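4. How we took the grease samples

I'll be upfront that this part of the study was the messiest, and also the part I enjoyed most. We wanted to know whether you can tell a bearing is going bad from its grease before you can hear it or feel it, and to do that you need grease from bearings that are still running. Anyone who has tried to pull a clean sample from a pillow block on a live conveyor knows how that goes (gloves, swearing, a rag that was white in the morning).

The conveyors were at the Irton site, where 80 bearings carry the main line and its two return legs. Lihua Luo picked 40 of them for us. She left out the ones behind fixed guards, and she left out the three at the wash station, where water gets into everything and the results would have told us more about the hoses than about the bearings. I argued for keeping those three. I lost, and I still think it would have been fun to see the numbers!

4.1 Sampling routine

We sampled every bearing once a week, always before the morning greasing round. Going after it would have meant testing fresh grease straight out of the gun, and our first trial week in November was thrown away for exactly that reason. Each sample was a smear the size of a pea, taken from the purge side of the seal with a plastic spatula, and it went into a capped vial with the bearing number written on the lid and again on the side. Write it twice. Lids get swapped.

In the end we had 215 usable samples. A few more were lost to mislabeled vials, and one whole tray went missing between Irton and the lab at Brirnarcombe and has never been seen again.

4.2 Lab work

Anqi Lu ran all of the iron readings on the Pelkonen bench meter so that we wouldn't be comparing one person's technique with another's. She warmed each vial, stirred it, took three readings and kept the middle one. We checked the meter against a known standard at the start of each tray. It drifted a little on long days, and whenever it did, she went back and ran that tray over.

Consistency was judged by hand on a small glass plate, with a simple scale from one (runny) to five (stiff as cold butter). I know that sounds crude. We tried the Fanero spreader for a while, but it wants more grease than a pea-sized smear can give, so the glass plate stayed.

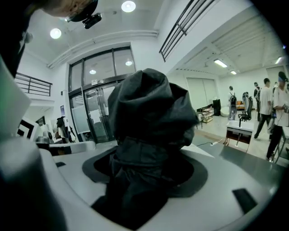
Figure 3. Dark gray fabric cover over an upright object in a round recess.

4.3 What we counted as a bad bearing

We called a bearing bad if the maintenance crew replaced it within 70 days of the sample, for any reason they wrote down as wear or noise. Swaps made only because the shaft was already out didn't count. The crew never saw our readings while the study was going on, so they couldn't have been nudged into changing a bearing early.

There's a weak spot in this, and I'd rather point to it myself. Some crews change a bearing at the first squeak and others let it sing for a month, and our cutoff treats them alike. Section 5 gives the results both with and without the night shift, who were by far the more patient bunch.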